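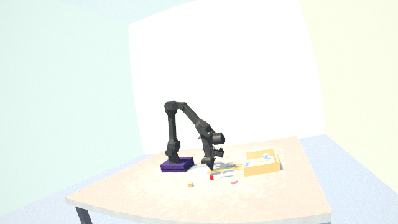
Simulated arm, purple base.

Notes for the Wundcombe meetup, 21 September 2025
Talk: The restore you never ran
Hubert Hauser, 30 minutes including questions

Get the clicker from the front desk before people sit down. Water. Turn off chat pop-ups this time!

Opening

Hi everybody, thanks for giving up part of a Sunday for backups, of all things. I'm Hubert, I look after infrastructure at Bosman, and I've been doing some version of this job long enough to have changed tapes by hand in a basement. (Pause. If there's a groan, ask who else did tapes.)

I want to talk about restores. Who here takes backups every night? Okay, hands down. Who has restored a whole system from one of them this year, all the way to somebody logging in and doing their work? Wait for it. Look around the room, don't rush this bit.

Slide 2: what happened in July

So, our story. We had a storage shelf go bad in July, on the side that runs order handling. Backups were green. They'd been green for months, and I had a dashboard I was pretty proud of. We started the restore and the database came up fine, and then the application server came up and sat there looking for a license server that was also down, and that wasn't on anybody's list. We had the data. We just couldn't use it.

Then the passwords. The recovery runbook was on the wiki, and the wiki was on the same shelf. Yes, you can laugh, I do now. I ended up working from a printout that a colleague had stuck in a drawer, two versions out of date, with a coffee ring over the part about DNS.

Don't go into the vendor call here, it takes forever and it isn't that interesting.

Slide 3: order matters

This is the one slide I'd like people to take a picture of. We wrote down what has to start before what. Names and time first, then logins, then licenses, then storage mounts, then databases, then the apps people really care about. Ours fit on a sheet of paper once we stopped arguing. Yours will look different, and the arguing is where you learn things — our finance folks knew about a nightly file transfer that IT had never heard of.

Mention Etach here. That's our little in-house script, it reads the list and boots copies of the machines in that order on a closed-off network. It's maybe 1,000 lines, it's ugly, and I'm happy to talk about it at the break. Please don't ask me to put it online yet.

Slide 4: the drill

We run a drill every month now. One person picks the system, a different person does the restore, and whoever built the thing has to keep quiet. That last rule is hard on me personally. The first one was rough, we stopped after lunch with nothing working. The second one got to a login screen and I may have cheered.

What we write down: start time, each place we got stuck, and whether a real user could do a real task at the end. For us that means someone from the warehouse looks up an order. A ping doesn't count!

If time is short, skip to slide 6.

Slide 5: Vuseo

Vuseo is our document archive, some 2,000 people use it, and it was the system I was most afraid of. We'd always restored single files from it and never the whole index. In the drill the files came back quickly and the index took the rest of the day to rebuild. So now we back up the index separately and check that copy too. Show the before and after chart, don't read the numbers out.

Slide 6: start small

Pick one system. Not the biggest one. Give it an afternoon, print the runbook, and keep a copy of your passwords somewhere that doesn't need the network.

Questions, 5 minutes. Somebody will ask about cloud costs — say we only keep the test machines up during the drill, and offer to talk after. Leave the slide with my email up while people pack.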